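Kids' Corner > Machines > Can a Robot Do My Chores?

Can a Robot Tidy My Room Yet?

February 23, 2025
By Xinyi Ren

Many children ask me the same question when I visit schools in Ornham. They do not ask how a robot thinks or how much it costs. They ask: when can it clean my bedroom?

The short answer is: a little bit, and slowly.

Some chores are already easy for machines. A washing machine turns your clothes in water. A dishwasher sprays the plates. These machines are good because the work stays in one closed box and it is the same every day. Your bedroom is a different kind of place. Today the sock is under the chair, tomorrow it is inside your school bag.

Think about picking up a piece of cloth. You do it without looking. But a cloth has no fixed shape. When you lift one corner, the rest hangs down, and the shape is new again. A robot with two fingers must choose where to pinch. If it pinches too little, the cloth can slip away. If it pinches too much, it may take the bed sheet also!
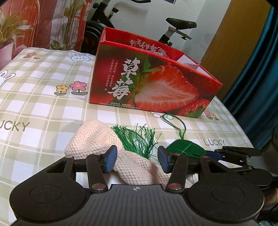 Small things are difficult in another way. A thin string can hide in a fold. A cardboard box can bend if the fingers press too hard. And a pattern on the bed can confuse a robot's camera. You know that a printed flower cannot be picked up, but the robot has to learn this.

How does it learn? Mostly by many tries. At the Skomomeck workshop, one team practiced only one job, to put a soft cloth into a box. They made 300 tries before May. In the last week the robot did the job well 41 times, and one try took about 14 seconds. You can surely do it in two.

So please do not wait for the robot. It will maybe come when you are grown up, and perhaps it will fold your towels nicely. Until then, you have ten very good fingers.

Try it at home: put on thick mittens and fold a T-shirt, using only your thumb and one finger on each hand. Which part was the hardest?

More in Machines
Why Do Elevators Stop at the Right Floor?
Mrs. Stojanovska's Sewing Machine
How the Kollotell Bakery Cuts Its Bread
What Is a Sensor?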